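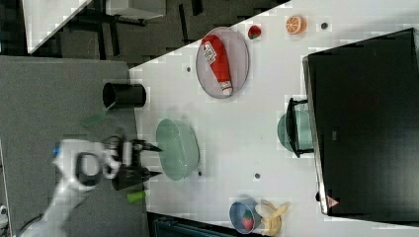
Opening Week on the Nirnolside Water

By Kagiso Khumalo
27 July 2018
2 min read

The Dulodden beat reopened to permit holders in May, following the repair of the lower bank. Anglers are limited to 20 rods per day and must return all wild trout. A total of 168 permits were issued for the first month.

I fished the pool below Randirell bridge on two evenings. The water was low and clear, and a size 16 olive on a long leader was the only pattern to draw a rise. Wading is not advised above the weir — the bed there is soft.

Catch returns should be placed in the box at the Mabaso gate before departure.

Comments

Tern14: Does the 20 rod limit include juniors?

Kagiso Khumalo: Yes, it applies to all permit holders.

oldreel: Two small ones on a black gnat, both returned.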